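Brovlow Outdoor Station, Maintenance Group
Minutes of the meeting held July 2022

Present: station lead, two technicians, software support, site safety, Pagano service contact (by phone for items 2 to 4)
Apologies: purchasing

1. Minutes of the last meeting

Accepted with one correction. The hand was refitted after the April service, and the minutes had it before. The action on spare wrist screws is closed; the screws are in the second drawer of the parts cabinet.

2. Wrist camera

The camera on the right hand was removed, cleaned and put back at 586 operating hours. The technician reported that the mount had turned slightly in its seat and that the old alignment mark could no longer be read. A new mark has been scribed on the bracket. Software support asked that the picture not be rotated in the driver, as the calibration file already handles it and doing it twice gave bad grasp points in the spring. Agreed.

The black border around the fisheye picture was checked against the stored mask. The two matched on all sides.

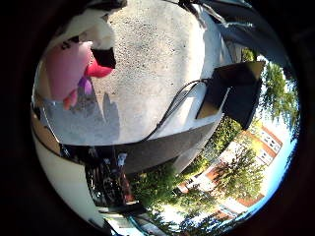

Item 2. Wrist camera view at the outdoor station, plush toy at upper left, hand housing at lower left.

The Pagano contact asked whether the lens cover is being wiped with the cloth supplied. It is, but the packet is nearly empty. Purchasing to order more. Paper towels are not to be used on the lens, and this will be added to the sheet inside the cabinet door.

There was some discussion of close focus. Anything held right up against the fingers is soft in the picture. Pagano's view is that this is normal for the lens and that refocusing would cost sharpness at table distance. The group decided to leave the focus ring where it is and lock it with a drop of the removable compound.

3. Cables

The wrist cable was replaced after 389 hours. The outer jacket had worn through at the second clip, and the shielding could be seen. The new cable is the longer Dronach type with the molded elbow. The technician fitted it with a service loop and moved the clip back one hole. No dropouts have been logged on it so far, but the group wants more hours before calling the matter closed.

The old cable is being kept for measurement. Site safety asked that it be tagged so that it does not get fitted again by mistake. 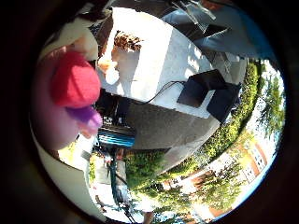
Cable runs at the table were taken next. Site safety would like every run to follow the table edge and be clipped, on outdoor days as well as indoors. At present the thin black cable from the device at the end of the table curves across the open white top, inside the area the hand works over. Software support said a clipped run would need a longer lead. Two leads to be bought and tried. Until they come, the loose part is to be taped flat before the arm is powered.

4. Finger units

Both fingers of the right hand were opened at the last service. Grease was old but clean. One return spring was changed. The outer shells were checked for cracks and none were found. Pagano recommends regreasing every 1,000 hours. The group felt this was too long for outdoor use and set its own interval at some 600, to be looked at again after the next strip-down.

The question of a dust boot for the finger joints was raised again. Pagano has a boot for the older hand only. One technician offered to try cutting one down. No objection, provided it is done on the spare hand first.

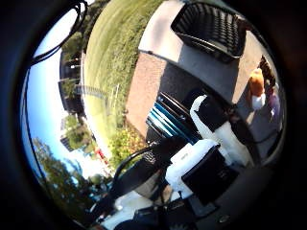

The spare hand is missing its cover panel and cannot go on the arm as it stands. A panel has been requested from Pagano, with no delivery date yet. The torque driver used on the hand screws is due for its check and should be sent out with the one from the indoor cell. In the meantime the hand screws are to be done with the fixed driver, and the reading noted in the log.

5. Start-up checks outdoors

The start-up sheet has been revised for the Tostier runs. Changes:

Stop button tested before the arm is homed, and again after any move of the table.
Table feet checked for rock.
Wrist cable flexed by hand through full travel with power off.
Exposure set on site. Saved settings from the day before are not to be used.
Bystander line agreed with the operator before the first motion.

One technician asked whether the sheet must be signed by two people. Site safety confirmed that it must.

6. Any other business

The log has gaps. Hours are being entered but part numbers often are not. Please fill in both.

Actions

Purchasing: lens cloths, two longer leads.
Technicians: tag old wrist cable, update cabinet sheet, send out torque driver, trial boot on spare hand.
Software support: save a copy of the current calibration file and mask.
Pagano: delivery date for the cover panel.

Next meeting to be set once the panel has arrived.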